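双臂桌面整理任务的示教数据采集 课程项目报告

一、项目背景

本项目是机器人学习课程的期末项目，任务由课程组统一给出：用遥操作方式为双臂平台采集一批示教数据，再用这批数据训练一个模仿学习策略，让机械臂把桌面上的零散物品分别放进几个收纳盒。我们组选的是“办公小物件归类”这个题目，代号 Timine。平台由 Geltport 实验室提供，指导老师是 Gráinne Breathnach。

组员分工如下：Celeste Magalhães 负责遥操作和采集流程，Judite Barreto 负责数据检查和标注，Beatriz Morais 负责训练和评估。Palesa Du Plessis 负责本报告的撰写，也参加了后半段的采集。

选这个题目时我们考虑过叠毛巾，后来放弃了。软物体的状态不好描述，示教之间差异太大，一个学期内很难得到能比较的结果。小物件归类的成功与否容易判断，物品在不在指定的盒子里，看最后一帧就知道。

二、采集流程

每条示教从双臂回到初始位姿开始。操作员在主手端控制两条手臂，按任务卡上的指令依次抓取和放置，全部完成后双臂退回，录制结束。记录的内容包括各关节角度、夹爪开合量和相机图像，三者按时间戳对齐。对齐脚本最初由 Judite 写成，九月改过一次，原因是图像比关节数据晚到，晚的时间还不固定。改完以后以图像时间为准，对关节数据做插值。

任务卡一共 10 种，每种规定了要移动的物品和目标收纳盒。物品的初始摆放由另一名组员完成，操作员不参与摆放，这样可以减少操作员按习惯动作去抓的情况。收纳盒的位置每录完一组就挪动一次，朝向也会变。桌上还会留几件与当前指令无关的东西作干扰。
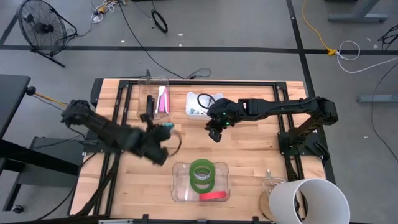 Palesa Du Plessis

采集台的桌面是拼接木板，四周是黑色铝型材框架，左右两条黑色机械臂装在框架上。透明收纳盒和白色收纳盒混用，目的是让策略不要只靠盒子的颜色来找目标。透明盒子对图像模型比较难，盒壁的轮廓很弱，盒里的物品反而更显眼，比如装着绿色胶带卷的那只盒子，模型早期经常把胶带卷当成抓取对象，而忽略了外面的盒子。白色盒子里放过线缆，线缆的形状每次都不一样，对训练有一定好处。

三、采集中的问题

第一个问题是操作员之间的差异。Celeste 习惯先用左臂，动作快，中途停顿少；我习惯在物品上方停一下再下降。两种示教混在一起训练，策略会在物品上方反复犹豫，有时停住不动。我们的处理办法是统一规定：下降之前不停顿，先动离物品近的那条手臂。规定之前录的数据没有删除，单独放在一个目录里，训练时不使用。

第二个问题是双臂干涉。两条手臂同时伸到桌面中部时容易碰到，主手端没有力反馈，操作员只能靠看。后来任务卡里加了一条，两臂不得同时进入中间区域，需要交接物品的任务除外。

第三个问题是线缆。线缆类物品被夹起后会甩动，末端常常挂在盒沿上，录出来的片段是否算成功有争议。Judite 定的标准是：夹爪松开后，线缆主体在盒内即算成功，一小段搭在外面可以接受。

第四个问题比较琐碎，是疲劳。连续操作一小时以后，失误明显增多，后半段的片段废弃率高于前半段。我们改成每人录完一组就换人，效果比较明显。

四、数据整理

清理之后保留有效示教 2,729 条。清理标准有三条：录制中断的去掉，图像缺帧严重的去掉，最终状态不符合任务卡的去掉。第三类没有全部丢弃，其中操作员第一次没抓住、第二次抓住并最终放好的片段保留下来，标为“含纠正”。Beatriz 认为这类数据有用，策略在测试时也会抓空，训练集里如果没有重新尝试的例子，它抓空以后就不知道怎么办。

标注用的是实验室的内部工具 Rebelo，每条示教标注任务编号、操作员、是否含纠正以及各阶段的起止时间。阶段标注原计划自动完成，按夹爪开合量切分，结果夹爪在接近物品时会有小幅开合，切出来的段落太碎，最后还是人工过了一遍。这一步花的时间超出预期，建议以后的组提前安排。

五、训练与评估

训练使用课程提供的基线代码，没有改网络结构，只调整了动作序列长度和图像裁剪范围。评估时每个模型在真机上运行 100 次，物品摆放由没有参加采集的同学完成。

只用统一规定之后的数据训练，成功 68 次。失败的情况主要有两类：一类是物品紧靠透明盒壁，夹爪下降时碰到盒沿；另一类是细小物品抓空。加入“含纠正”数据的模型，在抓空以后会抬起来再试，去掉这部分数据的模型则多半直接移向盒子，空着夹爪完成剩下的动作。由于真机时间有限，后一个模型没有跑满规定次数，这里不列出成功率，只作定性说明。

六、小结与后续工作

示教的一致性对结果影响很大，这一点我们在开始时估计不足。如果重新做，会先让所有操作员各录一小批，一起回看，把动作规范定下来以后再正式采集。透明盒子的问题没有解决，可以考虑增加腕部相机的图像，或者多采集物品靠近盒壁的情况。

数据格式说明和任务卡放在课程服务器的 Grarnedetti 目录下，需要的同学可以找 Judite 开权限。对齐脚本也在里面，使用前请先读说明文件，旧版脚本没有删，不要用错。

分享 10　评论 0

联系我们 | © Geltport 实验室 版权所有 | 返回顶部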